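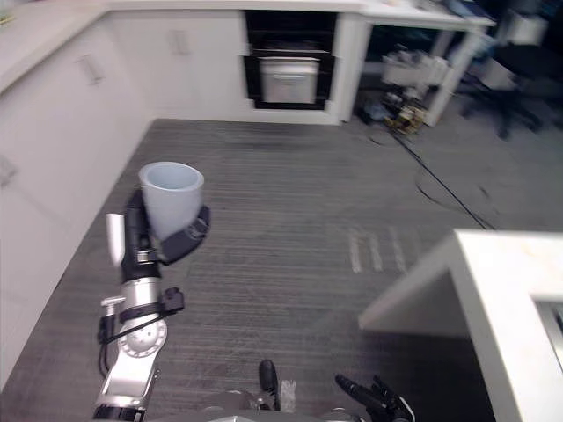 Left arm during the grip check, cup held upright. The second gripper is at the lower edge.

Product Review: Carent Gripper Service Kit for Two-Arm Mobile Units
Equipment Review Section, Brilley Institute of Applied Automation
Aug 20, 2022

The Carent Gripper Service Kit is sold to laboratories and training departments that maintain their own two-arm robots. It contains the tools, cable clips, finger pads and gauges needed for routine care of the gripper and wrist, together with a printed manual and a one-year supply of replacement fasteners. The Institute purchased one kit in May and has used it on a single robot operating in the kitchen test area. The list price at the time of purchase was $762.

Contents and first impressions

The kit arrives in a hard case with 77 pieces in two trays. The upper tray holds the hex drivers, a small torque driver and the feeler gauges. The lower tray holds consumable parts, sorted by size in lidded compartments. The lids close firmly and did not open when the case was carried on its side. Labels are printed on the compartments but not on the lids, so the upper tray must be removed before a part can be located. Departments that share a kit among several technicians may wish to add their own labels.

Wrist and cable work

The section of the manual on cable routing is the strongest part of the product. On our unit the cables loop along the outside of the arm, and any slack must be set with the joint turned to both ends of its travel. The manual gives a clear order for this work and provides a table of recommended slack for each joint. The clips supplied are easy to open with one hand. They hold well on the forearm, though the smallest size was too tight for the thicker of our two cable types and was set aside.

The torque driver is accurate enough for wrist screws. We compared it with the Institute's reference driver and found no difference that would affect the work. Its handle is short, and technicians with larger hands found it tiring during a full service.

Grip check

After any change to the fingers, the manual calls for a grip check with a light cup. The robot takes the cup, raises it and holds it upright while the technician watches for slow rotation or creep. The procedure is simple and requires no fixture. We recommend that it be carried out over carpet or a mat. The manual is silent on this point.

The instructions assume that both arms are serviced in one session. Where only one arm is to be checked, the reader must skip between chapters, and the page references in the first printing are wrong in 3 places. Carent's distributor, Ansah, supplied a corrected sheet on request.
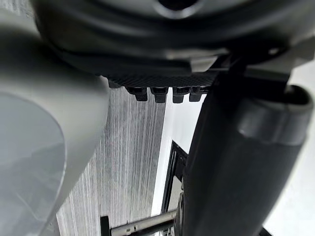

Equipment Review, Vol. 12, No. 3

Inspection under the housing

The underside of the gripper housing is the most difficult area to inspect. With the fingers in place there is little room for a hand or a lamp, and small features such as the row of black tabs below the textured strip can be seen only from a narrow angle. The kit addresses this with an angled mirror and a slim light. The mirror is useful. The light is too bright at close range and produces glare on smooth, rounded surfaces, and we obtained better results with an ordinary desk lamp placed to one side.

The manual directs the technician to look along the lower edge of the housing for dust, hair and chipped material before touching any fastener. This is sound advice. The soft brush provided for the purpose sheds bristles, however, and was replaced after two sessions with a better one from our own stores.

Comparison

The Institute also holds the older Ustiritz maintenance set. The Ustiritz set costs less and has the more comfortable drivers, but it includes no finger pads and its manual does not cover cable routing. For a department that already owns good hand tools, the Carent consumables and manual may be bought separately and would meet most needs.

Assessment

The kit is recommended for departments setting up a maintenance program for the first time. The brush and the light should be improved, and the manual should be reissued with correct page references. Refills are ordered by tray number through Ansah, and delivery to the Institute took 12 days.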